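Teleoperators wanted for cloth handling study, Gelholm

Part time, fixed term. Posted Thu 22 October.

We need people to drive a robot arm by hand for 30 hours a month and tell us when the results are worse than we think they are. The second half of that sentence matters as much as the first.

Gelholm is a small contract test lab. Companies send us systems that are supposed to learn a chore from human demonstrations, and we check whether the claims hold up. The current job is a study called Jellel, and the chore is flattening and folding cloth. The system comes from a client that would like to hear it works. We have made no promises.

If you have seen the videos going around of robot arms folding towels, you should know that we have seen them too. We would like to know how many takes they needed, who laid out the towel beforehand, and what happened when somebody used a different towel. Those are the questions this study was set up to answer for one particular system, using people who have no stake in how it comes out.

What the work is

You sit at a station with a pair of hand controllers and a monitor. The arm stands at a table next to you. A piece of cloth is dropped on the table, and you use the gripper to find an edge or a corner, pick it up, pull the cloth flat and fold it. Each attempt is recorded from start to finish, along with the wrist camera view. Then the cloth gets dropped again and you do another one.

Part of the study is done the other way, with the motors slack and your hands on the arm itself, moving it through the task. People who sell these systems like to say this is easier to learn. Our experience so far is that it is easier for the first ten minutes and harder on the shoulders after that. We want more operators so we can find out whether that is true or just our opinion.

The task sounds simple and it is slow. Two fingers are a poor substitute for a hand. You can't feel the cloth through the controllers. You will close the gripper on what looks like one layer and come up with two, or with nothing.

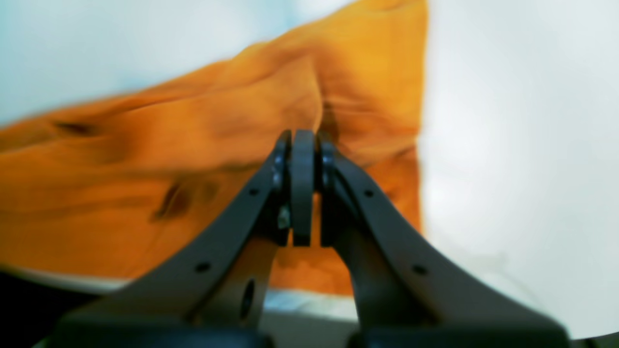
A good operator in this study is somebody who works at an even pace and does not hide the bad attempts. We keep all of them. If you grab the wrong fold, you carry on as you normally would or you mark the attempt as failed, and either is fine. What ruins the data is starting over quietly until one comes out nice. We turned down a set of recordings last May for that reason, all 231 of them, and we would prefer to avoid doing so again.

After each block you fill in a short form. It asks what went wrong and what you did about it. "Nothing" is an acceptable answer once in a while. If every form says "nothing," we will come and sit with you.

What the work is not

It is not a way into a robotics career, or at least we can't honestly advertise it as one. You won't be programming anything. You won't be training an intelligence in any sense that would impress your relatives. You will be moving cloth around a table with a machine that is worse at it than you are, many times, so that someone can measure whether the machine picks anything up from watching. It may not. The target is 496 usable demonstrations across all operators, and we don't know if that is plenty or far too few. The client thinks it is plenty.

We also won't be telling you that you are saving anyone from laundry.

Who should apply

No technical background is needed. We have no preference for gamers, whatever you may have read about gamers. People who sew, do alterations, work in a laundry or have folded a lot of sheets are welcome, and so are people who have never given cloth a thought, because we need both kinds.

You need to be 18 or over, able to sit at a station for 40 minutes at a stretch, and able to see color and depth well enough on a monitor to tell one fold from the next – glasses are fine. Left-handed applicants are encouraged. Nearly all of our recordings come from right-handed people, and that is the sort of thing that turns up later as a mystery.

If you have worked for Magnusson, who built the gripper, or have a financial interest in them, please say so. You would not be eligible for this study but we may have other work.

Hours and place

Sessions are held at our building in Gondeck, weekdays, mornings or afternoons. You choose your slots a month ahead. There is a break after every block and you are expected to take it. Training is two paid sessions, and at the end of the second either side can call it off without giving a reason.

Pay is hourly and the same for every operator. There is no bonus for the number of demonstrations and none for a high success rate. We tried a bonus once. The success rate went up and the recordings got worse.

Your face and voice are not recorded. Your hand movements are, through the controllers, and they go to the client under an operator number with no name attached. The consent form says how long they are kept. Read it before you sign – we will wait.

How to apply

Send us a few paragraphs by email or drop them at the front desk in Gondeck. Leave out the resume unless you want to include it. Tell us when you are free, which hand you write with, and about a time you reported that something wasn't working when it would have been easier to keep quiet. Put Jellel in the subject line.

We answer everybody, though it can take a couple of weeks. Applicants we'd like to meet will be asked in for a short trial at the station, paid at the same hourly rate. You don't need to practice anything beforehand.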